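Das Erbe von Tante Yazzie

Also, ich wollte ja nie ein Akkordeon. Aber als Tante Yazzie starb (sie hieß eigentlich anders, aber das weiß in der Familie keiner mehr so genau), stand es plötzlich bei mir im Flur, ein riesiges Drurkel mit Perlmuttknöpfen, und es roch nach Mottenkugeln und Eierlikör. Dabei lag ein Zettel: »Bitte jeden Abend spielen, sonst verstimmt es sich.« Na toll!

Ich kann überhaupt nichts spielen. Nach fünf Abenden konnte ich die ersten vier Takte von »La Paloma«, und zwar so langsam, dass die Taube unterwegs dreimal hätte brüten können. Am sechsten Abend klopfte es an der Wand – genau im Takt. 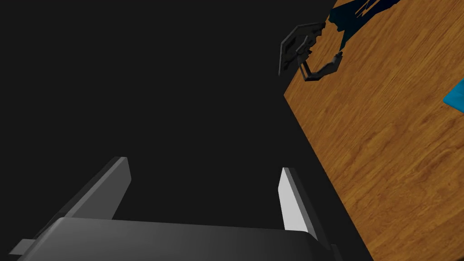
Pejman Shokri meinte am nächsten Morgen im Treppenhaus, das H sei zu tief, und außerdem gehöre nach dem vierten Takt ja wohl ein fünfter. Ob ich den absichtlich weglasse, wollte er wissen, er könne so nicht einschlafen.

Ich bot ihm das Ding für 600 Euro an. Er lachte und ging seine Zeitung holen. Abends stand er dann mit Hausschuhen und einer Flasche Eierlikör vor der Tür, setzte sich auf meinen Wäschekorb und summte mir den fünften Takt vor, immer wieder, bis ich ihn hatte. Den sechsten machen wir morgen.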